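# Notes on the Refurbishment of a Brick Room

Readers who have followed this blog since January will know that most of the entries concern the reuse of older commercial rooms, and that I try to record decisions while they are still fresh. The present entry concerns the room at Bukidham which my colleague Iida Manninen and I have been furnishing as a shared workroom. It is written mainly for the other tenants, several of whom have asked how certain choices were made, and for those who are considering a similar room of their own.

## The starting position

The room was offered to us with one condition attached, namely that the brickwork was to be left as found. No shelving could be fixed to it, no paint applied, and no new holes drilled. The landlord's agent, Octavio Retamal, confirmed this in writing before the lease was signed, and the condition has been observed throughout.

It was a sensible condition, although it made the planning harder than expected. A flat wall accepts furniture. A wall that comes out toward the occupant does not, and anything with a straight back will touch it at one point and leave a wedge of wasted floor on either side. Our first drawing ignored this entirely. It showed a run of cabinets set flush against the brick, and it was abandoned on the first morning, when Iida held a long batten against the wall and we both saw how much it rocked.

The second drawing was better. It treated the wall as an object standing in the room, and arranged the furniture near it without attempting to press anything flat against it. This is the drawing we kept, with small corrections in pencil, and it is still pinned inside the door.

## Furniture

The allowance for furniture was $1,000. Of this, $300 was set aside for seating and the remainder was to cover tables, shelving and lighting. We bought secondhand wherever possible. The tables came from a closing sale at Theodorakopoulos, where office stock is sold off by the lot, and Ulla Hämäläinen was kind enough to lend her van for the afternoon.

The choice of tabletop was discussed at greater length than any other item. I had wanted a timber top to match the floor. Iida was of the opinion that a brown table on a brown floor in front of a brown wall would be tiring to look at, and that small items would be lost on it. She works with beads, fasteners and sample fittings, all of which are easily mislaid, and she asked that the surface be pale and plain. I withdrew my objection and have had no cause to regret it.
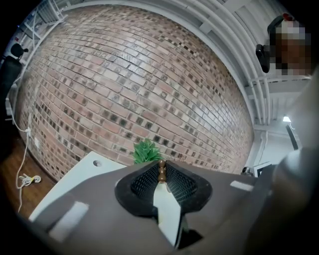 Color was the second matter to be settled, and it was settled largely by the wall. Any scheme that tried to compete with brickwork of that size was bound to fail, so the remaining surfaces were kept as quiet as possible. The bricks run from tan to reddish brown, with charcoal ones scattered among them in no order I have been able to find, and there is already more variety in them than most rooms can bear. White was therefore retained for the ceiling, its joists and the pipes, and the shelving rack beside the brickwork was chosen to agree with them. The office chair is black, which picks up the darker bricks well enough. The only green is the artificial plant behind the table, about which I have received two complaints and one compliment.

I should say something further regarding the plant. A living one was proposed by Venla Eskola, who has the room across the corridor and keeps a good many of them. The difficulty is that the building is closed for long stretches in the summer and no arrangement for watering could be agreed. An artificial plant requires dusting and nothing else. Venla remains unpersuaded, and has offered to supply a real one on trial once the heating has been serviced.

## Shelving

The rack is freestanding, as the lease requires. It was assembled in under an hour and then taken apart again, having been put together with two of the uprights reversed. Aarne Suominen identified the error from the doorway. We had been looking at it for some minutes without noticing.

The order of the shelves was fixed as follows, and I would ask anyone borrowing materials to respect it:

- Top shelf: archive boxes and anything needed less than once a month.
- Middle shelves: sample boxes, labeled on the short side.
- Lower shelves: tools in daily use, and the paper stock.
- Floor level: nothing at all, so that the floor may be swept.

The sample boxes are of one size throughout. We ordered 150 from Guvach, expecting them to last several years, and have already filled more than half. A good part of that is duplication. There are at least four boxes marked "mixed," and the contents of these should be sorted into the proper boxes before any further order is placed. I have said this at two meetings and am now saying it in writing.

## Floor and cables

The floor was sound and needed only cleaning. It is a warm brown wood, and it has worn in the places one would expect, near the door and along the route to the window. We considered refinishing it and received a quotation of $800, which exceeded what remained of the allowance by a considerable margin. The decision was deferred.

Cables are the least satisfactory part of the room. The outlet is low on the brick, where earlier occupants had evidently found it convenient, and the terms of the lease prevent us from fixing any trunking to the wall above or beside it. A white cable runs down from it, and the arrangement is not one I would show to a visitor with any pride. Loose cord also tends to end up on the floor at that side of the room. Coils should be hung on the end of the rack when work is finished. The hooks for this purpose were supplied by Torkik and are in the small drawer, still in their packet.

The tabletop has a small round hole near its back edge, and I recommend that leads be passed through it wherever they will reach. This keeps the front of the table clear and prevents a lead from being caught by a sleeve.

## Working arrangements

The table is cleared each evening. Beads and other small parts are returned to a closed box before anyone leaves, including pieces that are to be used first thing the following morning. Iida has asked me to stress this point. A tray left out overnight was tipped in the spring, and she was still recovering pieces from between the boards some weeks afterward.

The chair should be left on the shelving side of the room. It is not to be rolled back against the brick, which is rough enough to mark the headrest. Visitors who need a second seat may borrow a folding one from the corridor cupboard, with the request that it be returned the same day.

Food is not permitted at the table. Coffee is tolerated if it has a lid.

## Outstanding items

Lighting has been left until last. The ceiling light is adequate for general purposes, but close work on small pieces calls for something nearer to the hand, and a clamp lamp is being sought that will hold to the table edge without marking it. Recommendations would be welcome. Two models have been tried so far, and both sank slowly under their own weight over the course of an hour.

The edge of the table also needs attention at one corner, and the rack should be leveled again now that its shelves are loaded. I expect to do both before the next entry. Anyone who has sample boxes on loan is asked to return them to the middle shelves by then, with their labels facing outward.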